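1/ I want to write a few words about the Cokex record, because I see very little in English about it. I listen to it every evening since I got it, and my neighbor now knows the songs also.

2/ Cokex is a small band, only guitar, accordion and drums. The singer plays the accordion too. The record is called Cakader. I asked at the shop what this word means and they did not know.

3/ The first song is slow and I almost skipped it. Please do not skip it. The accordion comes in very late, with one long note, and after this the drums are suddenly twice as fast.

4/ My copy is number 26 of 100. The numbers are written by hand with a pencil. The sleeve is plain gray paper and it gets dirty easily, so I keep it in a plastic cover.

5/ Side B is better for me. The song "Sakalauskas" is 5 minutes long and has no chorus at all, just one story about a man who sells his boat. I do not understand every line, but the melody stays in my head when I am at work.

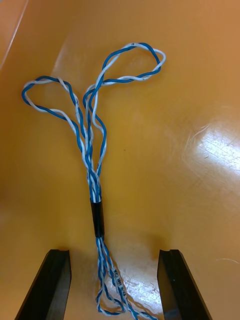 6/ About the sound. It was recorded in one room and you can hear the room. The voice is a little too quiet on two songs. Some people will not like this. I turned the treble down a bit and it became warmer.

7/ If you like old folk songs played with a bad temper, try it. If you need clean production, maybe listen to their first single before you spend money.

8/ Where to buy: I got mine by mail from Jususlow, a small label and shop. The page for the record gives a 404 since last week, but they answer email. The package came in nine days and was well packed.

9/ They also told me there will be a second pressing in July, with black sleeves and one extra song. I will probably buy this too, which is a little stupid.

10/ One question for people who have the first single: is the song "Salt Road" there the same recording as on the record? Mine has a cough before the last verse.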